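The Yellow Drawer

I took the job at Wiveck because it was four blocks from my apartment and the ad said "light sorting." I want you to hold on to that word, light, because I held on to it for a whole summer and it never did me any good.

Wiveck sold parts. If you owned something that had been discontinued, and the little cover had snapped off it, you wrote to us and we looked for the little cover. People wrote the nicest letters! One woman over in Stelside sent a drawing of the piece she needed with the broken edge colored in red pencil, and a coin traced next to it so we'd get the size right. I kept that drawing over my bench until the tape gave out.

By the time I'm talking about, September 2020, the business was moving to the old Woldemariam building and everything had to go into cartons. Everything that was in cartons already had to be opened, checked, and put back into cartons, which I still think was somebody's idea of a prank. My share was the back shelves. Gray metal, the kind with the crossed braces that catch your sleeve every single time you reach past them, and brown boxes stacked so close together you had to work one out by the corners (like a loose tooth, a little this way, a little that way).

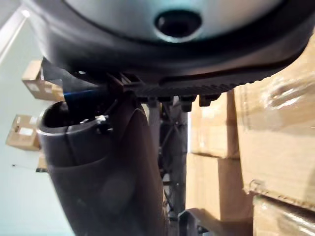 I had a system. I'd take down a box, read the old label, say the number out loud, open it, and find out that the label was lying. Box 654 was the one that got me. The label said Ultason, lower shells, 30. I'd never seen an Ultason. I'd never shipped a piece for one or opened a letter about one, and I had opened an awful lot of letters. I said "Ultason" out loud to see if it sounded like a fan or a radio. It sounded like a cough drop.

What I found inside was a great deal of crumpled newspaper and 2 shells.

Black, both of them, molded, with that rounded back that makes you want to cup your hand over it. I carried them over to the yellow top, partly for the light and partly, I'll admit it, because I liked any excuse to go over there. I loved that yellow. It was so shiny you could about fix your hair in it, and everything you set on it looked important, even a bent washer. It had one long drawer across the front with a small silver handle, and in all my time at Wiveck I had never gotten that drawer to open. I'd pull it in passing, the way you'd pat a dog. Hello, drawer. No? All right.

So I put the shells down and gave the handle its usual tug, and then I stood there trying to work out which end was the top. One had a raised panel running down the middle and got narrower toward the bottom. The other was broader, more like a tray. They didn't look like a pair to me. They looked like cousins.

I turned the narrow one over and back again. I tried to picture a kitchen it might have lived in. I got as far as the wallpaper.

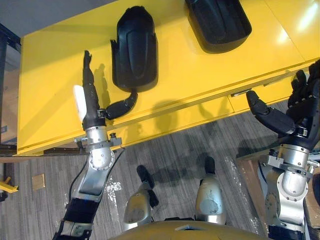
Somebody over by the shelves wanted to know if I was planning to marry those things or pack them, and didn't I know the truck was coming at noon?

I said I was checking them. I was told they'd been checked, years ago, and that if I looked at the list I'd see Ultason crossed out with a note that said "let go." The other 28 had been let go. These had been left in the box by mistake, and would I please, please let them go too.

Well, I didn't like that. I thought about the woman with the red pencil. Suppose she had a neighbor! Suppose that neighbor had an Ultason sitting on a shelf with its underside showing, and was just now sharpening a pencil of her own. You'd feel terrible.

I took hold of the silver handle with both hands, put my foot against the front, and pulled like I meant it, and the drawer came out so easily I sat down on the floor.

It was full of letters. They went back 13 years, tied up in string, and the top one began, "Dear Sirs, I am writing again about my Ultason."

I read it right there on the floor. Then I got up and found a small box, and some clean paper, and a pen that worked.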